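The robots where I work (and who gets to boss them about)

Hello! I'm Iona Nisbet, and I work at a place called Witside. We look after homes and offices while people are out: dusting, tidying, mopping, putting things back where they belong. When I started, we did all of it by hand with mops and buckets and a lot of sore knees. Now we have robots doing some of it, and children are always asking me about them, so I thought I'd write it all down.

First, a big word. Automation. It means getting a machine to do a job by itself, without a person steering it the whole time. You already know plenty of automation! A washing machine is one. You put your smelly football socks in, press a button and wander off, and the machine fills itself with water, spins and stops when it's done. Automatic doors are another. So are traffic lights.

Our floor robots are a bit cleverer than a washing machine, as they have to move about. A washing machine never has to worry about bumping into your gran.

We have 50 of them now, and they all came from a company called Brudero. Each one is flat and round and comes up to the top of my boot. They have wheels underneath, a brush, and sensors, which are a robot's version of eyes and fingertips. A sensor might send out a beam of light and wait for it to bounce back. If it bounces back quickly, something is close. If it takes longer, there's more room. The robot does this over and over, terribly fast, and builds up a map of where it can go.

So what happened to the people? That's what everybody wants to know, and I did too. I remember the meeting when our manager, Archie Sutherland, told us the robots were coming. I went home quite cross. I'd been mopping for years and I was good at it! Was a thing the size of a pizza going to take my job?

Well, some jobs did change a lot. The long, boring corridors went to the robots straight away, and I can't say I miss them. My knees are much happier. But Callum Lennox, who used to do nothing but corridors, had to learn a completely new job, and he didn't enjoy that at first. He had to do a course and pass a test. Now he mends the robots when their brushes get tangled in hair (it is disgusting, he lets me watch). A couple of people didn't fancy the new jobs and left to work somewhere else. I was sad about that, and I think it's fair to tell you.

My own job is now called "robot trainer". It sounds as if I throw them biscuits. What I really do is work out what a robot needs to know about a room before it goes in.

A lot of that happens on a computer first. We use pretend rooms, a bit like the ones in a video game, with walls and furniture and a floor, only they're for practising in. The proper word is simulation. If a robot crashes into a pretend table, nothing breaks and no one has to say sorry. We can have another go straight away. Ka-ming Fu, who sits next to me, has made 117 of these rooms, and she's very fussy about the chairs.
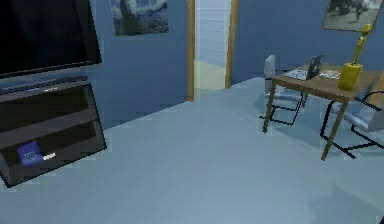

Chairs are the trickiest thing of all, you see. A wall is easy, it's big and it stays put. A chair might have four legs, or it might stand on thin bent metal tubes that run along the floor, and a robot can climb halfway onto one of those and get stuck with its wheels spinning. Doorways need thought as well. The floor in the next room can be a different colour, and to some sensors a sudden change from light to dark looks like the edge of a cliff! Then the poor robot stops dead and won't budge.

When the practice goes well, we try the real thing, and I walk along behind with a big red stop button. People still do everything above the floor, too. Our robots can't dust a shelf, or straighten a pile of papers, or notice that somebody's plant needs a drink.

If you'd like to try being a robot trainer, get down on your tummy in your own living room and look along the floor. Which bits could a flat round robot get under? Where would it get stuck? Draw a map and put a cross on the tricky places. My nephew did it and found a missing slipper and half a biscuit.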